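요청 번호 481
제목: 조리대 왼쪽 콘센트 쪽 차단기가 내려감 / 청동색 봉 흔들림
건물: Trerkance, 공용 주방
접수: 2019년 6월
요청자: Hartmut Oltmanns
담당: Braulio Cárdenas (Oltano 시설지원)
분류: 전기(소형 가전), 목재 면 부속
우선순위: 보통
상태: 종결

접수 내용 (Hartmut Oltmanns)

주방 조리대 왼쪽에 있는 오븐 토스터를 쓰는 중에 차단기가 내려갑니다. 매번 그런 것은 아닙니다. 지난주에는 한 번도 없었고 이번 주 들어서는 아침마다 내려갔습니다. 차단기를 올리면 다시 들어옵니다. 냉장고와 천장 조명은 영향이 없고 조리대 쪽 콘센트만 나갑니다.

오븐 토스터를 다른 콘센트로 옮겨 보려고 했는데 선이 짧아서 닿지 않았습니다. 멀티탭은 주방에서 쓰지 말라고 안내문에 적혀 있어서 쓰지 않았습니다.

그리고 별개의 건인데, 나무 면에 붙어 있는 청동색 봉이 손으로 잡으면 조금 돌아갑니다. 받침 쪽에서 달그락거리는 소리가 납니다. 3월에도 같은 내용으로 말씀드렸고 그때 한 번 조여 주셨습니다. 급하지 않으니 차단기 건을 먼저 봐 주시면 됩니다.

1차 답변 (Braulio Cárdenas)

접수했습니다. 방문 전에 몇 가지 확인 부탁드립니다.

1. 차단기가 내려갈 때 오븐 토스터 말고 같이 켜져 있던 기기가 있는지
2. 차단기함에서 내려간 스위치에 적힌 숫자
3. 오븐 토스터를 켜고 나서 내려가기까지 걸린 시간
4. 타는 냄새가 나거나 플러그가 뜨거워진 적이 있는지
5. 조리대 전체가 보이는 사진

냄새나 열이 있었다면 답변을 기다리지 마시고 플러그를 뽑아 두십시오.

요청자 회신 (Hartmut Oltmanns)

1. 빵 굽는 토스터를 같이 쓴 적이 있습니다. 매번 같이 썼는지는 기억나지 않습니다. 아침에는 여러 사람이 쓰기 때문에 제가 다 보지는 못합니다.
2. 20이라고 적혀 있습니다.
3. 오븐만 켰을 때는 한참 괜찮았습니다. 토스터를 누른 사람이 있으면 얼마 안 가서 내려가는 것 같습니다. 재 보지는 않았습니다.
4. 냄새는 없었습니다. 플러그는 만져 보지 않았습니다.
5. 사진 첨부합니다.

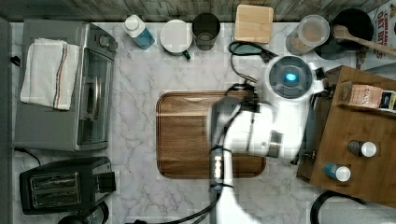

첨부 1. 조리대, 위에서 본 모습. 왼쪽이 오븐 토스터와 토스터 자리.

추가로 적습니다. 오븐 밑에서 왼쪽으로 나가는 검은 선이 있는데 그쪽 벽 콘센트에 꽂혀 있습니다. 유리잔과 나무 블록 앞에 감겨 있는 검은 선은 무엇에 쓰는 것인지 저는 모릅니다. 정리해야 하면 말씀해 주십시오.

2차 답변 (Braulio Cárdenas)

사진 확인했습니다. 두 기기가 가까이 붙어 있고, 적어 주신 내용으로 보면 같은 회로에 물려 있을 가능성이 높습니다. 오븐 토스터와 토스터는 둘 다 열선을 쓰는 기기라서 동시에 켜면 소비 전력이 크게 올라갑니다. 그 회로에 다른 기기가 하나 더 걸려 있으면 차단기가 내려가는 것이 정상 동작입니다. 다만 지난주에 문제가 없었다고 하셨으니 콘센트 쪽 접촉 불량도 같이 봐야 합니다.

방문 전까지 다음과 같이 해 주십시오.

- 오븐 토스터와 토스터를 동시에 켜지 않습니다.
- 오븐 위에 걸쳐 둔 흰 행주를 치웁니다. 오븐을 쓰지 않을 때도 그 위에는 두지 않는 것으로 해 주십시오.
- 감겨 있는 검은 선은 그대로 두셔도 됩니다. 전원에 연결하지만 말아 주십시오. 방문해서 보겠습니다.
- 파란 액체가 든 병이 기울어져 있습니다. 뚜껑이 잘 닫혔는지 확인하고 음식 재료와 떨어진 곳에 세워 주십시오. 세제라면 싱크대 아래 칸이 맞는 자리입니다.
- 차단기가 다시 내려가면 한 번만 올리고, 바로 또 내려가면 올리지 말고 연락 주십시오.

요청자 회신 (Hartmut Oltmanns)

행주는 벽 고리로 옮겼습니다. 병은 뚜껑이 닫혀 있었고 설거지용 세제라고 합니다. 싱크대 아래에 넣었습니다.

토스터 앞에 같이 쓰지 말라는 쪽지를 붙였습니다. 시리얼 상자와 뚜껑 있는 투명한 병은 그대로 두어도 됩니까? 병에 든 것은 흑설탕이라고 들었습니다. 개미 때문에 물어봅니다.

3차 답변 (Braulio Cárdenas)

뚜껑이 닫히는 병은 그대로 두셔도 됩니다. 시리얼은 속봉지를 접어서 집게로 집어 두시면 됩니다. 개미가 실제로 보이면 별도 요청으로 올려 주십시오. 방역은 담당 부서가 다릅니다.

방문 기록 1 (Braulio Cárdenas)

점검 항목: 조리대 왼쪽 콘센트, 오븐 토스터, 토스터, 차단기

차단기함을 열어 회로 표시를 확인함. 조리대 왼쪽 콘센트와 안쪽 콘센트가 한 회로에 묶여 있음. 표에는 별도 회로로 적혀 있어서 표가 틀린 상태였음.

왼쪽 콘센트에서 플러그를 뽑아 봄. 뽑을 때 힘이 거의 들지 않음. 전원을 내리고 덮개를 분리함. 단자 나사 한쪽이 풀려 있었고 플라스틱 몸체에 옅은 갈색 자국이 있음. 녹은 곳은 없음. 콘센트 교체 대상으로 판단.

오븐 토스터는 플러그와 전원선 겉면에 손상 없음. 절연 측정 정상. 안쪽 부스러기 받침에 빵가루가 많이 쌓여 있어서 비움. 유리문 여닫힘 정상. 조절 손잡이 두 개 모두 끝까지 돌아가고 멈추는 위치도 정상.

토스터는 레버가 내려가고 올라오는 데 문제없음. 절연 측정 정상. 바닥 받침을 빼서 청소함.

감겨 있던 검은 선은 어느 콘센트에도 꽂혀 있지 않았음. 이번 고장과 관계없음. 손대지 않고 둠.

임시 조치: 왼쪽 콘센트 사용 중지 표시. 오븐 토스터는 콘센트 교체 전까지 사용하지 않기로 요청자와 합의함.

부품 요청: Hilladlow 매입형 콘센트 1개, 덮개 1개.

작업 시간이 예상보다 길어져 청동색 봉은 눈으로만 확인함. 다음 방문 때 처리.

부품 담당 메모

콘센트와 덮개는 재고 있음. 다음 방문 전에 출고 가능. 봉 쪽 부속은 Šindelář 제품으로 등록되어 있고, 고정 나사는 길이가 두 종류라 현장 확인 필요. 나무 두께와 지금 박혀 있는 나사 길이를 적어 보내 주십시오.

방문 기록 2 (Braulio Cárdenas)

콘센트 교체

차단기를 내리고 검전기로 무전압을 확인한 뒤 작업함. 기존 콘센트 철거. 전선 끝의 변색된 부분을 잘라 내고 피복을 다시 벗김. 새 콘센트에 결선 후 단자를 규정 힘으로 조임. 선을 하나씩 당겨 보아 빠지지 않는 것을 확인함. 덮개 장착. 벽과 덮개 사이 틈 없음.

차단기를 올리고 전압 측정. 정상.

부하 시험

시험 1. 오븐 토스터만 켬. 20분 연속 가동. 차단기 유지. 플러그는 손을 대고 있을 수 있는 정도로 미지근함.

시험 2. 토스터만 켬. 빵을 넣지 않고 세 번 연속 작동. 차단기 유지.

시험 3. 오븐 토스터와 토스터를 같이 켬. 차단기 유지. 두 번 반복했고 결과 같음.

시험 4. 시험 3 상태에서 안쪽 콘센트에 전기 주전자를 연결해 켬. 얼마 지나지 않아 차단기가 내려감. 과부하에 따른 정상 동작으로 봄.

시험 4의 결과를 요청자에게 설명함. 아침에 전기 주전자도 같이 쓴다고 함. 처음 회신에는 없던 내용이라 기록해 둠. 접촉 불량과 과부하가 겹친 것으로 정리함.

회로 표를 고쳐 차단기함 안쪽에 새로 붙임.

청동색 봉

나무 면 가장자리를 따라 달린 봉. 둥근 받침판이 나무에 닿아 있고 짧은 연결대가 각진 기둥을 잡고 있는 구조. 봉을 잡고 돌리면 기둥 쪽에서 유격이 느껴짐. 받침판 자체는 나무에 밀착되어 있어 손톱이 들어가지 않음. 따라서 3월에 조인 나사(받침판 쪽)가 이번 원인은 아님. 연결대와 기둥이 만나는 부분의 작은 고정 나사가 풀린 것으로 판단.

둥근 끝마개는 잡아당겨도 빠지지 않음. 받침판 테두리와 끝마개에 구리색이 비치는데 마감의 특성이고 손상으로 보지 않음. 청소할 때 광택제를 쓰면 이 부분이 더 넓어지므로 마른 천만 쓰도록 안내함.

나무 쪽에 차 상자가 나와 있어 작업 중에는 옆 선반으로 옮겼다가 끝난 뒤 제자리에 돌려놓음. 참고 사진 첨부 2.

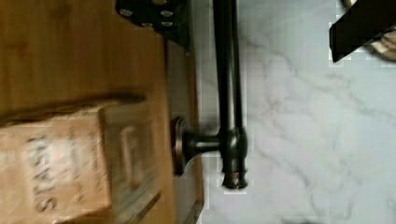

봉 수리 내용

1. 연결대 아래쪽의 고정 나사를 육각 렌치로 풀어 꺼냄. 나사산은 살아 있음.
2. 나사와 구멍을 마른 솔로 청소함.
3. 중간 강도 풀림 방지제를 나사 끝에 한 방울 바름.
4. 봉을 대리석 모서리와 평행하게 맞춘 뒤 나사를 조임.
5. 반대쪽 받침도 같은 순서로 작업함. 이쪽은 풀림이 적었음.
6. 묻어 나온 풀림 방지제를 닦아 냄.

받침 사이 간격은 거의 40cm. 부품 담당에게 길이와 나사 규격을 전달함. 예비 나사 두 개를 주문해 주방 열쇠함에 보관하기로 함.

풀림 방지제가 굳을 때까지 봉에 수건이나 가방을 걸지 않도록 안내함. 다음 날 아침부터 평소대로 사용 가능.

요청자 회신 (Hartmut Oltmanns)

다음 날부터 오븐 토스터와 토스터를 같이 써 봤는데 차단기는 내려가지 않았습니다. 전기 주전자는 반대편 벽 콘센트로 옮겼습니다. 플러그도 이제 헐겁지 않습니다.

봉은 돌아가지 않습니다. 소리도 안 납니다.

두 가지 여쭙니다. 하나는 쪽지를 떼어도 되는지입니다. 다른 하나는 대리석에 냄비를 바로 올려도 되는지입니다. 숟가락을 걸쳐 둔 검은 냄비가 늘 안쪽에 나와 있는데 누가 불에서 내려 바로 올려놓는 것 같습니다. 도마 위에 올리는 사람도 있습니다.

4차 답변 (Braulio Cárdenas)

쪽지는 떼고 아래 문구로 바꿔 붙여 주십시오.

"오븐 토스터, 토스터, 전기 주전자 세 가지를 조리대 콘센트에서 동시에 켜지 마십시오. 주전자는 반대편 벽 콘센트를 쓰십시오."

뜨거운 냄비는 대리석에 바로 올리지 않는 것이 좋습니다. 갑자기 열을 받으면 금이 갈 수 있고 그런 손상은 부분 보수가 어렵습니다. 갈색 나무 도마도 냄비 받침으로 쓰면 휘거나 탄 자국이 남습니다. 냄비 받침은 비품 신청 목록에 있으니 그쪽으로 신청해 주십시오. 이 요청에서는 처리되지 않습니다.

대리석에 식초나 레몬즙이 떨어지면 바로 닦아 주십시오. 오래 두면 광이 죽습니다. 세제는 중성만 쓰시면 됩니다.

요청자 회신 (Hartmut Oltmanns)

알겠습니다. 문구 바꿔 붙였습니다. 받침은 신청했습니다. 이 건은 닫아 주셔도 됩니다.

종결 메모

원인 1: 조리대 왼쪽 콘센트 단자 풀림
원인 2: 한 회로에서 발열 기기 세 대 동시 사용
원인 3: 봉 연결대 고정 나사 풀림
조치: 콘센트 및 덮개 교체, 회로 표 수정, 기기 청소, 고정 나사 재조임 및 풀림 방지제 도포, 사용 안내문 교체
사용 부품: Hilladlow 매입형 콘센트 1, 덮개 1
주문 중: Šindelář 고정 나사 2 (예비)
후속: 다음 정기 점검 때 안쪽 콘센트 단자도 열어 볼 것. 같은 시기에 설치된 제품임.
종결 처리: Braulio Cárdenas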